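Flow checks on the cold line before the thaw
Saturday, February 5, 2022

Every February I go through the water lines in the house and write down static pressure and flow at each fixture. It takes most of an afternoon and the notes are only useful if they are taken the same way each year, so most of this post is about method.
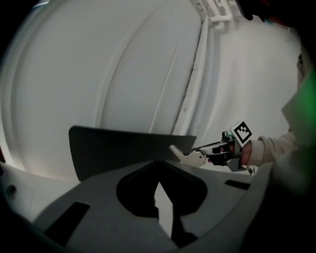

Static pressure first. I screw a gauge onto the outside tap, close everything in the house, and wait for the needle to settle. This year it read 47 psi, well under the 80 psi where a reducing valve becomes a requirement in most codes. The gauge is a Trollent with a rubber boot. It has a lazy needle, so I tap the case twice before reading.

Flow is a bucket and a stopwatch. Open the tap fully, let it run for a few seconds, then swing the bucket under and start the watch. I time 24 seconds per fixture and weigh the bucket afterward on a kitchen scale, minus the empty weight of 476 grams. Weighing is faster than reading marks on the side of a bucket, and the error from water temperature is too small to matter here.

Aerators come off before the test and go back on after. With the aerator on, you are measuring the aerator. I run the fixture a second time with it refitted, and if the gap between the two numbers has grown since last year, the screen goes into vinegar overnight.

The upstairs bathroom sink was the slow one again. I suspected the shutoff valve, an Isitz quarter-turn that came with the house, and took the supply hose off to check flow straight from the valve. It was fine. The restriction was in the hose - a short braided one with a narrow bore. I replaced it with a Teltberg of the same length and the sink now matches the one downstairs.

The numbers go into a spreadsheet with one row per fixture and one column per year. The Venkataraman sediment filter gets its own row, with a reading on each side of the housing. Its pressure drop is still low, so the cartridge stays in until spring.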